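灰色の指と、赤いの

だいたい私は、手の仕事をしたくてこの会社に入ったわけじゃないんです。経理の募集を見て応募したのに、面接の最後に「ゲームとかやります?」と聞かれて、まあやりますねえ、と答えたら、翌週にはコントローラーを握らされていました。ほんとにそれだけ。うちは Rellis という、駅から坂をのぼりきったところにある小さな会社で、頼まれた機械の「手」を試して、どっちがましかを報告書にして返すのが商売です。手というのはグリッパーのこと。腕の先についている、つかむやつですね。

で、四月に来た依頼が、Toft と Fellitz の比較でした。

どっちもコントローラー、つまり手と腕の動かし方を決めるほうの箱の名前です。箱といっても今回は中身だけ、ソフトだけ。手は同じ灰色の二本指、腕も同じ。だから純粋に、こっちがスティックを倒したときに手がどう返事をするか、その差だけを見てくれという話でした。場所は Plokevach の中。Plokevach はシミュレーターです。うちの人はみんな「プロケ」と呼びます。「今日プロケ入る?」「入る入る、昼から」みたいに。温泉みたいでしょう。

プロケの中には部屋がひとつ用意されていました。これがまた変な部屋で! 依頼元が作ったのか、もっと前の誰かが作ったのを使い回しているのか、書類を見てもさっぱりわからない。市松模様のタイルの壁があって、白いクロスのかかった丸テーブルがあって、床は灰緑色で、そのへりに突然、砂利が敷いてあるんです。室内なのに。壁の上のほうには葉っぱがのぞいている。そのくせ手首をある向きにひねると、壁の端から先が何もない、すとんと真っ黒。初めて見たとき、私は思わず椅子ごと後ろに下がりました。落ちると思ったんですよ、画面の中の話なのに。

それから、大きな風景写真のパネルがあります。曇り空に黒い岩の崖がぎざぎざに立っていて、まわりは森。下のほうに白っぽい道だか川原だかがうねうねしている。これが斜めに立っているんです。

仕事はつまらないと言えばつまらないです。赤いのをつかむ。持ち上げる。置く。戻る。それだけ。赤いの、というのは赤いのです。仕様書には物体A とあります。上が丸くて、よく見ると角ばった面でできていて、缶のような、ドームのような、何とも言えない。その奥に物体B というのがあって、こっちは茶色っぽい円盤です。

この円盤が何かで、姉と喧嘩になりました。

姉とは一緒に住んでいて、私が在宅で作業する日は、後ろを通るたびにのぞいていくんです(本当は見せちゃだめなのかもしれない。契約書の該当箇所は読まないことにしています)。姉は「パンだ」と言いました。丸パン、上から見た丸パン、焦げ目がある、真ん中が少しふくらんでる。私は木だと思っていました。丸太を輪切りにしたやつ、鍋敷きにするような。「木目でしょ」「焦げ目だよ」「木目だって」「あんたは腹が減ってないからそう見えるの」。夕飯の途中までやっていました。いい大人が。

依頼元に問い合わせればいいんですけど、聞きませんでした。物体B は物体B です、と返ってくるに決まっているし、木だったら姉がすねるし、パンだったら私が負けるので。

さて Toft です。

Toft は素直でした。倒したぶんだけ動く。離せば止まる。最初の日はもう、なんていい子なんだろうと思いました。ところが素直すぎて、こっちの手の震えまで全部通すんです。コーヒーを飲みすぎた日の午後なんか、灰色の指の先がぷるぷるぷるぷる、赤いのの横で震えている。自分の手より自分の手っぽい。つかむ瞬間に息を止めるくせがつきました。止めると少しうまくいくんです。報告書には「操作者の状態に影響を受けやすい」と書きましたが、要するに息を止めていた、ということです。

Fellitz はその逆で、こっちの言うことをいったん預かる感じ。スティックを倒すと、ほんの少し間があって、それから、はい、と動く。震えはきれいに消えます。指の運びが、なんというか、品がいい。ただ、その「はい」の前の間が、私にはどうにも気持ち悪かった。聞こえてるよね? と毎回思うんです。聞こえてるよね、と思ってもうちょっと倒すと、倒したぶんまで律儀に足してきて、赤いのを押してしまう。押すと、赤いのはつるっと逃げる。

試行はそれぞれ79回。この数は依頼元の指定で、なぜ80にしなかったのかは知りません。姉に話したら「ひとつ落としたんじゃない」と言っていました。

三日目の夜だったと思います。Fellitz の番で、会社に残っているのは私だけでした。暖房がもう切れていて、膝に上着をかけてやっていました。休憩しようと思って、手を開いて、コントローラーを机に置いたんです。で、給湯室に行って、お湯が沸くのを待って、お茶をいれて、戻ってきた。

画面の景色が違っていました。

大したことじゃないんです。離れる前は赤いのの前にいたはずの手が、指を開いたまま、あの写真のほうを向いていた。それだけ。灰色の壁とタイルの壁の間を抜けるみたいにして、崖と森に向いている。私はお茶を持ったまま立っていて、まず思ったのは「机にぶつけたかな」でした。コントローラーのスティックが何かに当たっていたとか。でもコントローラーは、置いたところに、置いたとおりにありました。

こういうとき、会社に誰かいればよかったんですけどね。「ねえちょっと見てよ」で済む話なので。誰もいないので、私は手に話しかけました。

「何見てんの」

返事はありません。あたりまえです。でも Fellitz なので、少し間があるのかもしれないと思って、ちょっと待ちました。

それから私は、初期位置に戻すボタンを押して、手を赤いのの前に帰らせて、今度は給湯室に行かずに、座ったままじっと見ていました。お茶を飲みながら。最初は何も起きない。お茶が半分になったころ、タイルの目が、ほんの少しずれていることに気がつきました。動いているところは見えないんです。時計の短い針と同じで、見ていると動かない。目を離して戻すと、ずれている。砂利が画面から出ていって、白いテーブルも出ていって、真っ暗なところをゆっくり横切って、やがて写真のふちの、光っている細い線が入ってきました。

そこで止まりました。

ドリフトです。わかってます。そういうものだと知っています。入力がゼロのときに、ゼロがほんのちょっとだけゼロじゃない。そのちょっとが積もって、手が流れていく。たまたま関節が楽な向きがあのあたりで、そこで落ち着く。報告書に書くならそういう文になるし、そういう文を書きました。でもその晩の私はまだ文を書く前だったので、なんだ、写真が見たいのか、と思ったんです。

だって、あの部屋にはほかに見るものがないんですよ。タイルと、テーブルと、真っ黒。毎日毎日、赤いのをつかんで置かされて。そりゃあ私だって、手があいたら崖のほうを見ます。

次の日から、私は Fellitz の番のときだけ、休憩を長めにとるようになりました。手を開いてやって、コントローラーを置いて、お茶をいれに行く。戻ると、向いている。「はいはい、お待たせ」と言って戻す。同じ部屋にいた先輩が一度だけ「誰と話してんの」と聞いたので、「自分とです」と答えたら、それきり聞かれなくなりました。便利な答えなので皆さんもどうぞ。

Toft は流れません。置いたら置いたところに、いつまでもいます。昼休みをまるまるはさんでも、赤いのの前でぴたりと指を開いたまま待っている。これはこれで、帰ってくると胸にくるものがありました。いい子すぎて。試しに一度、私のほうから写真の前まで連れていってやったことがあります。ほら、崖だよ、と。しばらく置いておきました。Toft は、置いたところにいました。好きなのか嫌いなのかもわからない。自分で連れてきたくせに、なんだか悪いことをした気がして、すぐ戻しました。

で、成績です。79回のうち、きちんとつかんで置けたのは、Toft が53、Fellitz が48。

差は五回です。五回って、どうなんでしょうね。コーヒーの量で変わるくらいの数じゃないかと思うんですけど、依頼元がほしいのは、どっちがましか、です。うちの報告書には最後に欄があって、そこに名前をひとつ書く。両方とか、どっちでもとか、日によるとかは書けません。枠がそんなに大きくない。

家で姉に言いました。

「普通に考えたら Toft なんだよね」
「じゃあ Toft でいいじゃない」
「でも Fellitz は写真を見るんだよ」
「それ、いいことなの?」
「工場で使うなら、だめなこと」
「じゃあ Toft じゃない」

そうなんです。休憩のあいだに勝手によそを向く手なんて、隣に人が立っていたら危なくてしょうがない。私だって、本物の腕の横に立つなら Toft に立っていてほしい。姉は正しい。姉はパンのことでは間違っているけど、こういうことでは大体正しい。

欄には Toft と書きました。理由のところに、静止時の安定性、と書きました。それから別の紙に、Fellitz は入力のない状態で放置すると一定の方向へ徐々に流れる、オフセットの補正を推奨、と書いて、再現の手順も書いて、流れきるまでの時間も測って書きました。ちゃんとした仕事です。我ながら読みやすかったと思います。

送ったら、その日のうちに返事が来ました。丁寧な文面で、ご指摘の件は修正版をお送りするので、もう一度だけ見てほしい、と。追加の謝礼も、とあったので(ここ、姉がいちばん喜んだところです)、引き受けました。

修正版の Fellitz は、よくなっていました。間もずいぶん短くなって、はい、じゃなくて、はいっ、くらい。赤いのも逃げない。私は何回かつかんで、置いて、うまいうまいと声に出して褒めて、それからいつものように手を開いてやって、コントローラーを置いて、お茶をいれに行きました。

給湯室で、お湯が沸くまで、私はなぜか急いでいませんでした。やかんの前で、棚の湯のみを並べ直したりして。誰かが置いていった個包装のせんべいを食べて、袋を小さく結んで捨てて。もう沸いているのに火を止めるのをちょっと遅らせたりして。

戻ったら、手は赤いのの前にいました。

ぴたりと。指を開いて。奥には茶色い円盤があって、左のほうに砂利があって、白いテーブルがあって、右は真っ黒で。私が置いたところに、置いたとおり。

直っていました。私が直してくれと書いたとおりに、きれいに直っていました。

お茶をひと口飲んで、しばらく見ていたけれど、タイルの目はひとつも動きませんでした。で、どうしたかというと、コントローラーを取って、スティックを倒して、自分で連れていきました。テーブルが出ていって、真っ暗を横切って。写真のふちの光る線が入ってきたところで止めて、手を離した。

「ほら」

修正版だから、もうどこにも流れません。置いたところにいます。私は椅子を少し引いて、一緒に見ていました。崖は崖で、曇りは曇りのまま、白い道みたいなのが木のあいだを曲がっている。あれが道なのか川原なのか、そういえば姉に聞いたことがないなと思いました。聞いたらまた喧嘩になる。

記録用に何枚か画面を残すことになっていたので、その日のうちに撮って、修正版の成績と一緒に出しました。二度目の報告書の欄には、今度は Fellitz と書きました。理由は、総合的に、です。

家に帰って画面を見せたら、姉は一枚目を指さして、
「ほら、やっぱりパン」
と言いました。

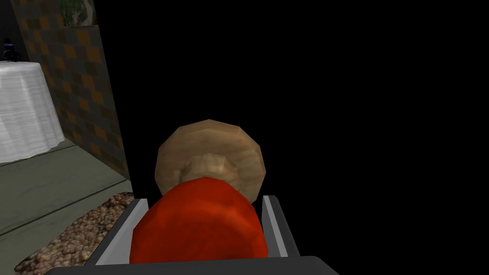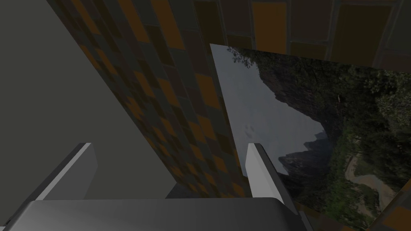
プロケの部屋にて。一枚目は赤いのをつかんでいるところ、二枚目は何も持たずに写真の前。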